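Comunidad > Libros y lectura > Memorias y autobiografía > Traducciones y ediciones

¿A la edición española de Vesum le faltan capítulos?

Pregunta de Theerawat Nilsuwan

Hola. Estoy leyendo Vesum, las memorias de Charalambos Stefanou, en la traducción de Encarnación Olmedo que publicó Ganov. Lo leemos en un grupo y una parte usa la edición inglesa. El viernes, al repartir los capítulos para comentarlos, vimos que no coinciden. La mía tiene 60 textos y la inglesa tiene 64. Son textos muy cortos, de una o dos páginas, sin numerar, cada uno con su título, así que hasta ahora no lo habíamos notado.

Los primeros van iguales: el puerto, la panadería del tío, la muerte de la madre. El desajuste empieza en la parte segunda, cuando él ya trabaja en el barco. En inglés hay uno sobre un reloj empeñado que yo no encuentro por ningún lado, y otro sobre una carta del hermano que tampoco está. En cambio, en mi ejemplar el texto titulado «Sal» es bastante más largo que el suyo.

Mis dudas son estas:

Si la edición de Ganov está recortada o si es otra versión del libro. En la página de créditos solo pone «traducido del griego» y no dice nada de cortes.

Si merece la pena leer los que faltan en inglés antes de seguir, o si se puede terminar sin ellos. Voy por la página 131 de 247.

Y otra cosa que no tiene que ver con los cortes. En el prólogo se dice que Wannasri, el libro anterior, es una novela, pero en la biblioteca lo tienen en biografías. ¿Es novela o son memorias? Me interesa porque hay episodios que parecen repetidos y no sé si tomarlos como ciertos.

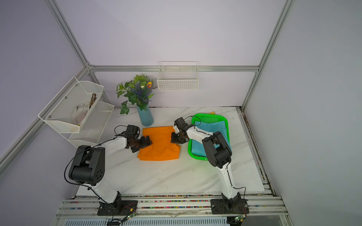

Toalla naranja doblada y cesta verde.

Añado un dato por si ayuda. La edición inglesa del grupo es la de tapa blanda, la que lleva una nota del autor al final. La mía no lleva nota, termina en el texto del hospital y después vienen dos páginas en blanco.

Gracias de antemano.

3 respuestas

Respuesta de Pichit Kaewkla
Marcada como útil por quien preguntó

No está recortada. Son dos versiones del libro.

Stefanou publicó Vesum en griego con 60 textos. Olmedo tradujo de ahí. Después, cuando se preparaba la traducción inglesa, el autor revisó el libro y metió material nuevo, y la segunda edición griega ya salió con los añadidos. Ganov no ha vuelto a traducirlo. Lo explica él mismo en la nota final de la inglesa, segundo párrafo, que puedes pedir a los de tu grupo.

Los añadidos son «El reloj», «Carta de Nikos», «Lo que comíamos los domingos» y «Linterna». Los tres primeros están en la parte segunda y el último en la tercera, justo antes del hospital.

Lo de «Sal» tiene la misma explicación. En la primera versión ocupaba casi cuatro páginas y contaba dos cosas, la pelea con el cocinero y el recuerdo de la madre salando el pescado. Al revisar, quitó el recuerdo y lo pasó, bastante cambiado, a «Lo que comíamos los domingos». O sea que parte de lo que crees que te falta lo tienes, colocado en otro sitio.

Sobre si leerlos antes de seguir: yo leería «Carta de Nikos». En la versión antigua el hermano desaparece del libro después del entierro y vuelve en la última parte sin que se diga dónde ha estado. A mí en la primera lectura me pareció un fallo. Con la carta se entiende que llevaba meses escribiendo y que Charalambos no contestaba, y eso cambia bastante la escena del hospital. «El reloj» es bueno pero va por libre. «Linterna» es flojo, repite una imagen que ya está en el texto del faro y la estropea un poco.

Para comentarlo en grupo con dos ediciones, lo más cómodo es guiarse por los títulos. Olmedo los traduce bastante literales. El único que puede despistar es «Aguas menores», que en inglés tiene otro título porque el juego de palabras no pasaba. Es el de la celda.

La traducción de Olmedo me parece buena, por cierto. Deja las frases cortas cuando son cortas. La inglesa tiende a unirlas y en los textos del barco se nota, porque allí casi no hay verbos.

Wannasri no lo he leído, eso que te lo conteste otro.

Respuesta de Boonmee Wattanapong

Contesto a lo de Wannasri.

Es una novela. El protagonista se llama de otra manera, tiene una hermana en lugar de un hermano y la madre sigue viva hasta el final. Lo que pasa es que la mitad de los sitios son reales y el oficio del padre es el mismo, y cuando salió Vesum muchos lectores volvieron a la novela para buscar parecidos. Supongo que de ahí viene que en tu biblioteca esté en biografías. En la mía está en narrativa.

Los episodios repetidos que yo recuerdo son el incendio del almacén, la visita del prestamista y el viaje en autobús con la maleta atada. En la novela el incendio es provocado. En las memorias Stefanou dice que nunca se supo y que él escribió lo otro porque le hacía falta un culpable. Ese texto, «Ceniza», creo que está en la parte tercera, así que todavía no habrás llegado. Perdona si te lo destripo, aunque tampoco es un libro de intriga.

Yo no usaría uno para comprobar el otro. Leí primero la novela y luego las memorias, y lo que más me gustó de las segundas fue ver qué había tenido que inventar y qué había dejado fuera. La pobreza en Wannasri está muy contada, con mucha descripción. En Vesum aparece en detalles de pasada, un abrigo que usan dos personas por turnos, el pan del día anterior. Funciona mejor así. También es cierto que hay textos que se quedan en apunte. El de la academia de idiomas no sé qué hace ahí.

Si te gusta Vesum, tiene además un libro de poemas, Jirninine, muy breve. Hay tres o cuatro poemas sobre la madre que se leen bien al lado de la parte primera. Lo saqué en marzo por préstamo interbibliotecario porque no lo encontré en librerías.

En lo de las versiones estoy de acuerdo con Pichit, con una salvedad. «Linterna» a mí sí me gustó.

Respuesta de un usuario sin registrar

yo tengo la de ganov y me la terminé sin problema, no eché nada en falta. si te molesta lo devuelves y pides la inglesa. el final es triste aviso

Comentarios a la primera respuesta

Theerawat Nilsuwan: Gracias. He pedido la nota y dice lo que cuentas. También he leído la carta y me alegro de haberlo hecho antes de llegar al hospital. ¿Sabes si en la segunda edición griega cambió el orden de algo más?

Pichit Kaewkla: Que yo sepa, solo movió «La escalera», que estaba al principio de la tercera y pasó al final de la segunda. No tengo la griega delante.

Theerawat Nilsuwan: En la inglesa está al final de la segunda, sí.

Preguntas relacionadas

¿Por dónde empezar con las memorias escritas en fragmentos?
Diferencia entre memorias, autobiografía y autoficción
Cómo saber de qué edición se ha hecho una traducción
¿Hay edición bilingüe de Jirninine?
Citar un libro sin capítulos numerados en un trabajo
Libros sobre la infancia en ciudades portuarias
¿Leéis el prólogo antes o después?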